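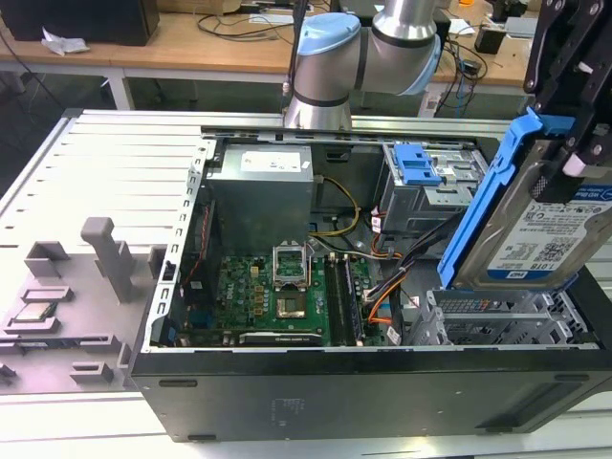

Open tower, side panel removed, with 3.5-inch drive in blue caddy.

Parnach 721 Component Tray

White and light grey bench tray for desktop computer strip-down and rebuild. Raised ridges and moulded holders keep small parts apart while the case lies on its side. The rectangular pockets take a bare CPU with its heat spreader.

Part no.: 721-2
Tray depth: 300 mm
Supplied: tray only. Computer, drives and caddies not included.

Lift the CPU socket bracket fully before taking out the chip. Disconnect mains power first.

Cleaning: damp cloth, no solvents.
Dispatch from Lernmont within 7 working days. Trade orders: Vilmos Barta, Dolholm parts desk.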